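Gradbridge Handling Pilot
Progress report to the Kirkegaard fund, second period
Prepared by Halfdan Damgaard

The open day went ahead on Wednesday, September 24, 2025, and I'm still smiling about it. We had planned for 151 visitors and set out 200 name badges to be safe. By mid-afternoon we were writing names on tape! Most people came from shops and small plants nearby, with a good group from Melent who stayed until we turned the lights off.

Work since February. The grip routine we described in the first report has been rewritten from scratch. The old one treated every part as if it were hard and smooth, which made it close to useless on covered parts. The new one lets the fingers settle against a soft surface before the arm moves, and the team has now logged 3000 practice grips with it. Wear on the finger joints is lower than we feared. We have had one cable replaced and no other repairs.

The demonstration. We ran the handling task all day in short sessions, with time for questions between them (and there were so many questions). People wanted to know how hard the fingers press, what happens if a part slips, and whether the hand could work with their own parts. Two visitors from Festow asked to send us samples, and we said yes on the spot. I hope that was all right.

Spending. The open day cost came in under the amount set aside, and 49 feedback cards were returned. The typed-up comments will follow with the accounts. The most common request was for a longer session with fewer people standing around the table, so we'd like to try that next time.

Still open. The seams on covered parts need more work, and we want a second set of fingers before the samples arrive. A revised parts list is attached for your approval. 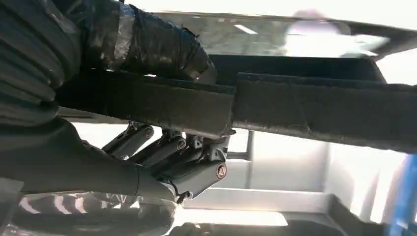
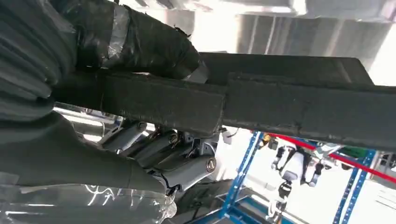
Both photos: the fingers gripping the felt-covered beam from its underside, open day demonstration.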